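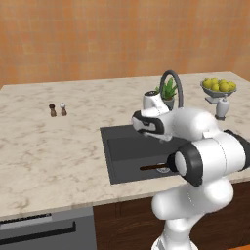

Ye-rin Ryu 读过本页旧版后提出，滴水试验在同一块台面上会得出两种结果，水槽边渗得快，靠墙处很久不变色，究竟该按哪一处决定要不要重新密封。

按渗得最快的一处决定。同一块石板各处的孔隙率本来就不均匀，加上水槽和灶具附近擦洗频繁，密封剂消耗更快，两处读数不同属于正常情况。旧版只写了"在台面上滴水"，没有规定测点，本版补上，并重写了去污和残留处理两节。

# 大理石台面渗透型密封剂的施工与维护

## 适用范围

本页适用于室内厨房和卫生间的天然大理石台面，亚光面与抛光面均可。石灰石和洞石可以参照，但吸收量更大，用量需另行试验。

以下情况不适用：

- 石英石（人造石）。树脂含量高，密封剂无法渗入，只会在表面干结成膜。
- 已涂成膜型面漆或蜡的台面。须先完全剥除涂层。
- 有贯通裂缝或空鼓的台面。先做结构修补。
- 瓷砖墙面。釉面砖不需要密封，水泥基填缝剂另用填缝剂专用产品处理。

分不清是天然石还是人造石时，在台面下沿不显眼处滴一滴白醋，十秒后擦净。天然大理石会留下一个失光的小点，石英石不会。酸蚀不可逆，测点务必选在看不见的地方。

## 密封剂能做什么

渗透型密封剂由硅烷、硅氧烷或含氟聚合物溶于载体中制成。载体挥发后，有效成分附着在孔壁上，降低石材的吸水和吸油速度。它争取的是时间：未处理的大理石沾上咖啡，几分钟内可能着色；处理后这个时间会延长，足够把液体擦掉。

它不能防止酸蚀。大理石的主要成分是碳酸钙，柠檬汁、醋、葡萄酒和多数除垢剂与之直接反应，石面失去光泽，留下发暗的印子。反应发生在晶体表面，与孔隙是否封闭无关。很多人把酸蚀印误认为"密封失效的水渍"，于是反复涂刷，结果没有改善，表面反而积了一层残留物。

两者的区分方法：

| 现象 | 颜色 | 手感 | 性质 | 处理 |
|---|---|---|---|---|
| 污渍 | 比周围深 | 与周围一致 | 外来物渗入孔隙 | 敷剂吸出 |
| 酸蚀 | 比周围浅或发暗 | 可能略粗 | 表层溶蚀 | 抛光粉研磨 |
| 水垢 | 白色 | 明显凸起 | 矿物沉积 | 刀片平刮 |
| 密封剂残留 | 雾状、有条纹 | 略涩或发黏 | 未擦净的有效成分 | 见"残留处理" |

## 材料与工具

- 溶剂型或水基渗透型密封剂。本页的用量和时间以水基的 Wondum 765 为准，换用其他产品时以其说明书为准。
- 中性石材清洁剂，pH 值 7。本页使用 Osberg 浓缩液，按标签稀释。
- Muli 超细纤维布若干，分为涂布用和擦除用两组，不得混用。
- 喷涂或刷涂工具。平面用羊毛涂布垫，水槽开孔和挡水条处用小号软毛刷。
- 单刃刀片及刀架。
- 美纹纸和塑料薄膜。
- 丁腈手套、护目镜。溶剂型产品另需有机蒸气防护面具。
- 计时器。

不要使用旧毛巾代替超细纤维布。毛巾上残留的柔顺剂含阳离子表面活性剂，会转移到石面上，妨碍密封剂附着。

## 第一步：滴水试验

台面保持自然干燥，前一晚起不用水擦洗。选四个测点：水槽前沿、水龙头后方、备餐区中部、靠墙最少使用的位置。台面有接缝的，在接缝两侧各加一个测点。

1. 用滴管在每个测点滴水，形成硬币大小的水斑。
2. 开始计时。
3. 每隔五分钟用布角吸去一个测点的水，观察石面颜色，再滴回等量的水。
4. 记录各测点首次出现深色印的时间。

判定以最短时间为准。十五分钟内出现深色印的，需要密封。超过三十分钟仍无变化的，不需要密封，此时涂刷多数会形成残留。处于两者之间的，可在一个月后复测。

水珠的形状不能作为判据。抛光石面即使没有密封，水也会聚成珠；亚光石面密封良好时，水也可能摊开。要看的只有颜色变化。

油的渗透比水慢，但着色更难去除。灶具旁的台面建议加做一次油滴试验，用无色矿物油，静置时间与水相同，测点选在日后会被器具遮住的位置。

## 第二步：清洁

撤下台面上的物品，包括调料瓶、沥水架和小家电。残留的油脂会被密封剂封在孔内，清洁不彻底是后期出现暗斑的主要原因。

1. 用干布除去碎屑。砂粒和盐粒不要湿擦，以免划伤抛光面。
2. 喷洒稀释后的中性清洁剂，静置三分钟，不要让它干在石面上。
3. 用湿布擦除，再用清水擦两遍。
4. 水龙头根部和水槽边缘若有白色水垢，把刀片放平，与石面夹角尽量小，单向推刮。不得使用除垢剂。
5. 检查水槽四周的硅酮密封胶。发霉、开裂或脱开的，先割除重打，完全固化后再进行后续步骤。硅酮中的油分可能渗入石材，在胶缝两侧形成深色边带，应选用标明石材专用的中性胶。

灶具附近油膜较重时，可用石材专用碱性脱脂剂处理一次，随后用清水充分擦洗，并用试纸检查石面上残余的水，读数回到中性后再停止。
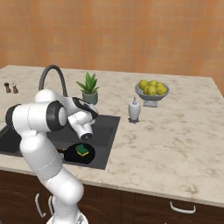 清洁结束后进入干燥阶段。孔隙里有水时，密封剂进不去，附着量会明显不足。水基产品容许石材略带潮气，溶剂型产品不容许。

台面干燥时间取决于板厚、通风和室温。普通情况下，清洁后放置二十四小时；冬季不供暖的房间应延长。开风扇可以缩短时间，不要用热风枪，局部受热可能使石材与背网、胶层之间产生应力，浅色石材还可能泛黄。

水槽周围最后才干透。台下盆开孔的切割面通常没有抛光，也很少有人密封，水从这里向台面内部扩散，表面看起来已经干了，内部仍然潮湿。干燥期间水槽应停用。确实需要用水时，改到别处，不要只靠"注意别溅出来"。

判断是否干透的办法：裁一块透明薄膜，四边用美纹纸贴在水槽前沿，隔夜揭开。薄膜内侧有水汽，或者薄膜下的石面颜色比周围深，说明尚未干透。

## 第三步：遮蔽与小样

用美纹纸遮住不锈钢件、木质件、壁纸和已涂漆的墙面。釉面砖不吸收密封剂，溅上后及时擦去即可，但砖缝会吸收，不打算处理砖缝时要一并遮住。美纹纸在石面上停留不宜超过一天，胶质可能迁移。

在隐蔽处做小样，边长一掌宽，完整走完涂布、停留、擦除三个动作，次日观察颜色。标为"自然效果"的产品一般不改变颜色，但在灰色脉纹密集的石材上偶有加深。小样出现加深而又不能接受时，应换产品，稀释后再涂不能解决问题。

Busstead 产的米白色大理石吸收量偏大，小样可能在停留时间结束前就完全吸干。遇到这种情况，在小样上补涂一次，并把两次的间隔记下来，正式施工时照此执行。

## 第四步：涂布

室温以 15 至 25 摄氏度为宜，石面避免阳光直射。溶剂型产品施工时熄灭明火和常燃火苗，保持对流通风。

本次示例台面展开长度为 155 厘米加一段转角，分三个区施工。分区的大小以"能在停留时间内涂完并擦净"为限，初次操作应从小区开始。

1. 摇匀密封剂，倒入浅盘。不要直接倒在石面上，浇落点的吸收量会高于周围，形成深浅不一的圆斑。
2. 用涂布垫蘸取，以不滴落为度，直线推涂，相邻两道重叠三分之一。
3. 整区涂完后，垂直方向再推一遍，使湿膜均匀。
4. 前沿、开孔内侧、水龙头孔边用软毛刷补涂。
5. 开始计时，停留十分钟。期间若有局部提前吸干，立即补涂，使全区保持湿润。
6. 时间一到，用干净的超细纤维布擦去全部未吸收的液体。布湿了就翻面或更换。
7. 换一块干布，再擦一遍，逆光检查有无条纹。

擦除要在液体仍然湿润时完成，干结后的有效成分用干布擦不掉。停留时间也不要自行延长，孔隙能吸收多少由石材决定，多等只会增加残留的风险。

相邻两区交界处，后涂的一区向前一区压过两指宽，擦除时连同压边一起擦净。

两区之间换班或接电话等中断，应安排在擦除完成之后。涂到一半停下是残留斑最常见的来源。

## 第五步：第二遍

第一遍擦净后间隔一小时，在原来渗得最快的测点旁边滴少量密封剂，静置五分钟。仍能被吸收的，整面涂第二遍，步骤与第一遍相同；完全不吸收、浮在表面的，擦掉即可，不再涂第二遍。

不要只在局部涂第二遍。局部加涂的边界在斜光下可能看得出来，抛光面尤其明显。

## 第六步：养护

| 时间 | 允许的操作 |
|---|---|
| 两小时内 | 不接触 |
| 两小时后 | 可放置干燥、轻质物品 |
| 二十四小时后 | 可沾水，及时擦干 |
| 七十二小时后 | 恢复正常使用，可用中性清洁剂 |

养护期间不要在石面上铺防滑垫。橡胶中的增塑剂可能渗入尚未固化的表层，留下黄印。

养护期满后，在原测点重做滴水试验并记录。示例台面水槽前沿的变色时间由 7 分钟延长到 41 分钟，靠墙测点前后均无变化。这组数据只说明该块石板的情况，不同石材之间不宜比较延长的幅度，应与同一测点的历史记录比较。

## 残留处理

擦除不及时形成的雾斑，按干结时间分别处理。

**当天发现。** 在雾斑上重新涂一层同款密封剂，静置两分钟，使残留物回溶，随即用干布用力擦净。多数情况一次即可。

**隔日以后发现。** 回溶效果下降。溶剂型残留可用厂家配套的剥除剂，水基残留可用石材碱性清洁剂配合白色尼龙垫轻擦。抛光面上不要使用绿色或棕色百洁垫，也不要用海绵的粗糙面，磨料硬度高于大理石，会留下成片的细划痕。

**条纹只在逆光下可见。** 先用中性清洁剂正常擦洗一周再作判断，轻微条纹常会在日常擦洗中消失。

处理后须重新清洁、干燥，再做滴水试验。剥除剂会带走一部分已附着的有效成分，通常需要补涂一遍，补涂仍按整面进行。

## 污渍的敷剂处理

已经着色的位置应在密封之前处理，否则污渍会被一同封住。

敷剂由吸附粉料和液体调成糊状。粉料用高岭土或硅藻土，不用含铁的有色黏土。液体按污渍类型选择：

- 油脂：丙酮，或石材专用除油剂。丙酮易燃，注意通风并远离火源。
- 咖啡、茶、果汁等有机色素：12% 过氧化氢。深色石材可能被漂浅，先试小样。
- 铁锈：石材专用除锈剂，须标明不含酸。普通除锈剂会蚀坏石面。

调至花生酱的稠度，覆盖污渍并超出边缘一指宽，厚度与一元硬币的直径相比取四分之一。盖上薄膜，四边贴牢，放置二十四小时，揭去薄膜后自然干透，再用塑料刮片铲下。敷剂在变干的过程中把溶解物带出孔隙，湿着铲掉等于没有完成。

颜色变浅但未消失的，重复操作。陈旧油渍重复三四次并不少见。连续两次没有变化的，应重新判断污渍类型，过氧化氢和含氨的清洁剂不得在同一处先后使用而不冲洗。

## 日常维护

- 洒落的液体用布吸起，不要来回抹开。
- 日常擦洗用中性清洁剂。洗洁精偶尔使用无妨，长期使用会积一层皂膜，使台面发乌。
- 油瓶、醋瓶和调料罐下面放托盘，瓶底的液圈是最常见的环形印来源。
- 水槽旁的海绵和抹布不要长时间贴放在石面上，放入沥水架。
- 热锅用隔热垫。大理石本身耐热，密封剂和板材背面的胶不一定耐热。
- 盐会吸潮，长期堆在石面上时盐分进入孔隙并结晶，表层可能起粉，洒出后及时扫净。

滴水试验每半年做一次，水槽前沿每季度加做一次。厂家标注的年限是在标准试件上得出的，不能代替实测。

## 记录格式

建议把每次试验和施工记在同一张表上，贴在水槽柜门内侧。

```
测点：
首次变色时间（分钟）：
密封剂及批号：
涂布遍数：
停留时间：
第二遍间隔：
室温 / 通风：
备注（补涂位置、残留、胶缝状况）：
```

批号要抄全。同一产品更换配方后，停留时间可能随之调整，旧记录中的参数应与新标签核对后再用。开封后的水基密封剂密闭存放，避免冻结；出现分层且摇不匀的，按当地规定废弃，不要倒入水槽。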